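Chapter 6
Comparing Grippers: Same Task, Different Hands

After reading this chapter you should be able to plan a fair comparison between two grippers, choose objects that bring out their differences, and read your results without fooling yourself.

Pick up a pencil. Now pick it up again wearing an oven mitt. Your arm is the same, your brain is the same, and the job has become a completely different job! Swapping the gripper on a robot arm does much the same thing, and it's one of the most enjoyable experiments in this book, partly because you can run it on a single tabletop with things from a toy box.

In Chapter 5 we tuned the arm itself. Now we leave the arm alone and change what is bolted to the end of it. Our running case comes from the teaching lab at Varnarcombe, where Elin Phillips and her students tested 2 two-finger grippers, the Orkis and the Paiva, on one arm under one controller (the Kosano, which you met earlier). They logged 526 grasp attempts between them, and 119 of those failed. It's tempting to jump straight to asking which gripper won. Hold off for a few pages. The failures are where the good stuff is, and most of this chapter is spent inside them.

6.1 Choosing the objects

A gripper test is only as good as what you ask it to grab. A row of identical cubes will tell you how well the gripper handles cubes, and very little else. You want curves, edges, thin handles, and at least one thing that makes you wince a little when the fingers close in. 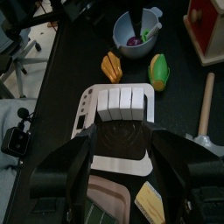 Finger width deserves your attention before finger force does. A broad finger gives you a generous contact patch, and on a lone block it feels wonderfully forgiving. Put that block in a tight row, like the four white ones standing side by side on the toy stand, and the same broad finger has to find room between neighbors. The small purple ball down in the mixing bowl raises another question: can both fingertips get low enough without bumping the rim? Sketch each approach on paper first, with the fingers drawn to scale. You'll be surprised how many failures you can predict with a ruler.

Before you go on, choose five objects from your own kitchen or desk and write down how you expect each gripper to fail on them. Keep the list. We'll come back to it in Section 6.4, once you have scores to set beside it.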